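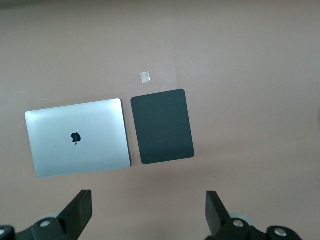

## 6. Setting up and checking the wrist camera and gripper

This section applies to the Mallik table cell as installed at the Sostport site. It covers the checks to be made on the wrist camera and the two-finger gripper when the cell is first set up, after any work on the wrist, and at the monthly inspection. Arm mounting and power connection are dealt with in Section 4. Changes to this section must be approved by Francine MacLeod, Cell Maintenance.

### 6.1 Before starting

1. Stop the running program and wait until the arm has come to rest.
2. Press the emergency stop and hang the lock-out tag on the control cabinet.
3. Check that the gripper is not holding an object. If it is, support the object by hand before releasing the fingers with the manual lever.
4. Enter the operator's name and the cell number, 254, in the maintenance log.

**Caution:** The fingers may close without warning when air or power is restored. Keep hands out of the space between them at all times, including when the emergency stop is pressed.

### 6.2 Inspecting the fingers

1. Look at both fingertips from the front and from the side. The flat upper edges must be free from chips and burrs.
2. Check that each round-headed bolt at the base of the fingers is fully seated. A bolt that stands proud of the housing must be removed, cleaned and refitted with a new washer.
3. Move each finger gently by hand. A slight, even resistance is normal. Any knocking or side play must be reported, and the cell must remain locked out until the joint has been examined.
4. Wipe the fingers with a dry lint-free cloth. Solvents must not be used on the joint covers.

**Note:** Fingers are supplied and replaced in matched pairs. A new finger must not be fitted opposite a worn one, even where the worn finger is still within limits.

### 6.3 Setting the camera view

The wrist camera must see both fingertips whenever the gripper is open. The view is set mechanically at the bracket. The image must not be cropped or turned in software to make up for a bracket that is out of position.

1. Release the emergency stop and start the cell in set-up mode.
2. Send the arm to the viewing position above the table. The camera should look straight down at the surface.
3. Open the gripper fully from the pendant.
4. Open the live view on the operator's screen. One finger should rise from each lower corner of the view, with clear table between the two tips.
5. If one finger shows markedly more than the other, press the emergency stop, loosen the two bracket screws by half a turn and move the bracket sideways. Tighten the screws before looking at the live view again.
6. Repeat steps 3 to 5 until the view is satisfactory, then mark the bracket position with paint pen.

**Caution:** The bracket must not be adjusted while the arm is live. The camera cable passes close to the second wrist joint and can be trapped if the arm moves.

### 6.4 Checking the view with objects on the table

An empty table does not show whether the picture is good enough for handling work. The following check uses ordinary objects of different size, colour and finish. Objects need not be the same at every inspection, but the set must include at least one soft item and one with a shiny surface.

1. With the cell in set-up mode and the arm parked, place the objects on the table with clear space around each. Keep them away from any cables.
2. Leave the guarded area and return the arm to the viewing position.
3. Confirm on the live view that the outline of each object can be followed against the table surface. Pay particular attention to dark items and to thin clear ones, such as film or tape.
4. Look for glare. A soft bright area on the table is acceptable. Glare that hides the edge of an object is not, and the lamps must be turned down or moved.
5. Save a still from the live view and attach it to the log entry.

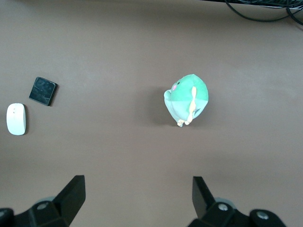
*Figure 6-2. Wrist camera view, gripper open, with a plush toy, a computer mouse and a flat black square on the table.*

**Note:** Shadows help the operator to judge where an object meets the table. The lamps should not be arranged to remove them completely.

### 6.5 Cables and equipment at the table edge

1. Trace every cable that reaches the tabletop back to its socket. Cables that serve no purpose must be taken away.
2. Secure the remaining cables outside the working area given in the cell drawing. Loops lying on the surface can be caught by a fingertip during a low approach.
3. Where equipment has to stand on the table, enter its position in the Trasumano control program as a keep-out zone.
4. Run the arm once around the edge of the working area at reduced speed, with one hand on the pendant stop.

### 6.6 Counter and return to service

The gripper counter records each full opening and closing. Joint grease is due at 1000 cycles. A cell that reads 987 at inspection is to be greased during the same visit and must not be left to run on to the limit.

1. Read the counter and enter the value in the log.
2. If grease is due, apply it as described in Section 8 and reset the counter.
3. Clear the table, close the guard and remove the lock-out tag.
4. Run the Chuensuk test program twice from start to finish. If either run stops with a fault, lock the cell out again and record the fault code.
5. Sign the log and hand the cell back to the shift supervisor.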